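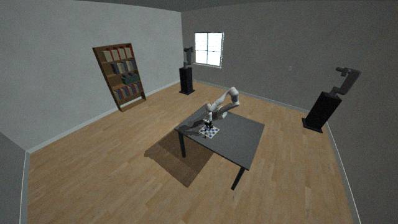
Section 11. Gripper fails to let go — clearing a stuck piece

Applies to the Tulano table arm in the chess room, simulator build 716 and later. Older builds, see the Sutell notes, different menu.

What the fault looks like
Arm goes down for a piece, closes, and then won't release. Console gives code 1046 (grip held past limit). Sometimes no code at all and the arm just tries the next move with the old piece still in its fingers, and knocks others over on the way. Stop it as soon as you see this. Don't wait for the move to finish.

CAUTION: If your session is linked to a real arm, hands off the table until the link light is out. Pausing the simulator does NOT pause the real arm. Wai-kit Ho got a bruised knuckle in January finding this out.

Clearing the fault

1. Press Hold. Not Reset — Reset drops the arm to its start pose in a straight line and it will go through whatever is in the way.

2. Check the link. If it says Live, switch to Local and wait for the light to go out.

3. Open Arm, then Manual. Set speed to the lowest step.

4. Raise the wrist straight up. Up only. No sideways moves yet, the fingers are still down among the pieces.

5. Stop once the fingers are well above the tallest piece.
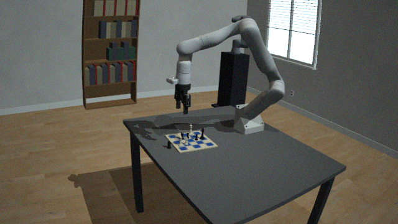 Fig. 11-2. Wrist raised, fingers pointing down, clear of the king.

6. If a piece came up with it, go to Gripper, Open, and hold the button for a count of three. Piece will drop. That's fine in Local.

7. Nothing dropped? Set grip force to 0, then back to 500, and try Open again. Twice at most. After that close the session and send the log.

8. Put the pieces back using Board, Restore last good. Check it by eye against the move list. Restore can miss a piece that is standing off the board.

9. Clear the code. Press Hold again to let go of the arm. Run one move at low speed before you carry on.

Note: a captured piece left right beside the board can be taken for one still in play. Seen at Etivthorpe more than once. Move it further out if the arm keeps reaching for it.

Note: the side arms have there own Hold. Holding the table arm does nothing to them.

If it comes back
Same fault twice in one session — stop using that session. Save the log before closing, it gets overwriten on the next start. Write down the move number and which piece. Send to Alasdair Gillies with "grip" in the subject line.

Known cause so far: piece height file left over from the Eklund set, so the fingers close too low and catch on the base. Load the right file under Board, Pieces. Fix in the menu text still to come.

Checked 8th August, A.G.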